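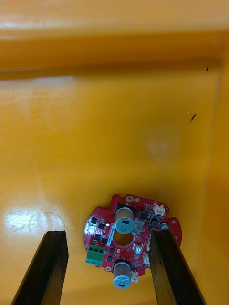 How to write and give a eulogy when you've never done one

My aunt, Buppha Ratanaporn, died in April, and two days later my cousin called and asked if I'd "say a few words" at the service. I said yes before I'd thought about it. Then I sat at the kitchen table with a legal pad and wrote nothing for an hour and a half!

I've now given three of these (one for a neighbor, one for my old choir director, and hers), and friends have started asking me how I go about it. So I typed up what I do.

Ask how long you've got

Call whoever is running the service before you write a word. At Tikkanen Chapel they gave me a slot and were pretty firm about it, as there was another family coming in after us. I read out loud at a pace that gets me through 1000 words in eight minutes, and that's plenty. My first draft for Aunt Buppha was 3195 words. I loved every one of them and most of them had to go.

While you're on the phone, ask whether anyone else is speaking and what they plan to cover. My cousin wanted to talk about the restaurant years, so I left those alone and stuck to family stuff.

Collect stories first

Don't start with "She was born in..." Somebody else usually has that covered, and it's often printed in the program. Call four or five people instead and ask each of them the same thing: what did she do that drove you a little crazy? You get much better answers than if you ask what was wonderful about her. I heard about the time she drove to Prikoneck in the snow to return a casserole dish, and how she mailed back birthday cards with the spelling corrected.

Write it all down, even the ones you can't use. I keep mine on index cards so I can shuffle them around on the rug.

Pick two stories, maybe three

Lay your cards out and look for a couple that seem to be about the same side of the person. With my aunt it was stubbornness, no question. I used the casserole dish and I used the story of her learning to swim at 60, in the public pool in Grurnberg, with a class full of seven-year-olds. Then I told people what she was like with me when I was small and staying at her house every summer, and that was the middle of the eulogy done.

If a story needs a lot of setting up, save it for the lunch afterward. Same goes for anything that would embarrass someone in the front row.

Write the way you talk

Say a sentence out loud, then write that down. I cut any word I wouldn't use on the phone. Open with who you are and how you knew the person – half the room may not know you – and for the ending, I like to speak straight to the person. Mine was just "Thank you for the summers, Auntie." I'd written a fancier one with a poem in it and dropped it the night before.

By this point I was down to 1200 words, so I read it to my husband and took out whatever made him look at the clock.

Print it big

Use a large font, double spaced, on one side of the paper only. Number the pages! I dropped mine in the parking lot at my neighbor's service and was very glad of those numbers. Leave the bottom third of each page blank so your chin stays up while you read.

On the day

Bring water and a tissue, and give a second copy to someone who's agreed to take over if you can't go on. My friend from the Bratance Street choir had mine in her purse. If you start to cry, stop, breathe out and look at the back wall until you can read the next line. People will wait for you. I stopped twice.

Afterward, ask the family if they'd like the printed pages. My cousin keeps mine in the drawer with the recipes.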